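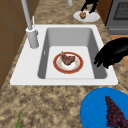
Budgeting for a kitchen robot, in the sense used in this article, is the work of deciding what to buy, in what order and with how much held back, before a pair of robot arms is put to handling dishes and food. It usually starts a good deal earlier than people expect, in a simulated kitchen on a computer, and the simulated stage has costs of its own that deserve a proper line in the plan. A simple clearing task shows why. A red-rimmed plate lying at the bottom of a deep sink, with a piece of cooked meat still on it, asks for an arm that can come over the rim and reach down inside, and that one requirement can rule out half of a supplier's catalogue before any prices have been compared.

Contents: Overview Reach and mounting Grippers Running costs The Widside plan See also

Overview

A plan of this kind is normally split into the simulation stage, the purchase itself and the first year of use. The simulation stage covers a computer with a decent graphics card, any software licence, and the time of whoever builds the kitchen and sets the tasks. That last item is the one most often left out, and it is very often the largest. Small groups tend to think of it as free — somebody is on the payroll anyway, the thinking goes — and then find that the same person was meant to be doing three other jobs all through October.

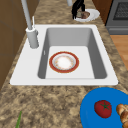 The purchase covers the arms, the grippers, the mounts, the controllers and the safety equipment, along with delivery and fitting, which suppliers like to quote separately. The first year covers spare fingers, cables, servicing, insurance and training. It is sensible to ask for all of these prices in writing at the same time, even the ones that won't be needed for a long while, so that a cheap arm with dear spare parts can be seen for what it is.

Reach and mounting

Reach is the figure that catches most buyers out, and it is worth dwelling on. The number on a data sheet is generally measured in open air with the arm stretched out, whereas a kitchen is full of edges, taps and cupboards. Planners are advised to list the furthest and the deepest places the gripper must get to, and to measure both from where the arm will be fixed. With the food on the red-rimmed plate down in the basin and the blue plate set back beyond the far edge of the sink, those are two quite different distances, and the taller the tap beside them, the more room has to be left for the arm to go round.

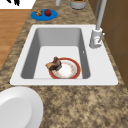 Grippers are priced on their own and are easy to choose badly. Fingers that hold the edge of a plate nicely may crush a soft fruit, and fingers gentle enough for fruit may let a plate slip. Food does not always sit tidily in the middle of its dish either; a brown chunk lying partly over a plate's red rim, as may happen in the sink, has to be taken hold of from a different side than one that is well centred. A buyer who has tried such awkward placings in simulation will have a much clearer idea of whether one kind of finger will do or whether a second set belongs in the budget. Zwahlen, for example, lists its spare sets at £614 a pair, and a careful plan has at least one pair in it from the beginning.

Running costs

Once the arms are in place the spending becomes smaller and steadier, and for that reason it is easily forgotten. Finger pads wear, cables tire where they bend, and washable covers (a must near food and water) need replacing far oftener than the brochures hint. Bilal Semaan, who kept the workshop books at Novcombe, used to enter covers under "laundry", and it took a new bookkeeper most of a week to find them.
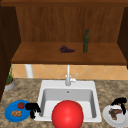
Section by Omolara Oyelaran, with additions from Fahad Pirzada
Last revised Friday, October 16, 2020

The Widside plan

The Widside plan is a way of staging purchases that was drawn up by Bushra Ghauri for a catering school and has been borrowed, with small changes, by several others. It begins with a computer and a licence for the Musance kitchen simulator, together costed at £3808, and allows 6 months before any order for arms may be signed. In that time the team is expected to complete around 2000 simulated runs, moving food and dishes between plates, counter and sink, and to write down every failure beside the piece of equipment it points to. A missed reach goes next to the mount, a dropped plate next to the fingers, and so on down the page.

The list of failures then becomes the shopping list, or at any rate the first draft of it. Critics of the plan, Mohsin Baloch among them, have pointed out that simulated surfaces are kinder than real ones. Grease and steam are hard to copy, and a kitchen team may come away more cheerful about its fingers than it should be. Later versions answer this by asking for a short loan of one real gripper before the full order goes in, with the hire charge set against the final bill where the supplier will agree to it. Most will, if asked early enough and politely.

See also: Equipment leasing; Gripper fingers; Simulated kitchens; Spare parts planning

Contact the editors | © 2020 Novcombe Workshop Encyclopedia | Back to top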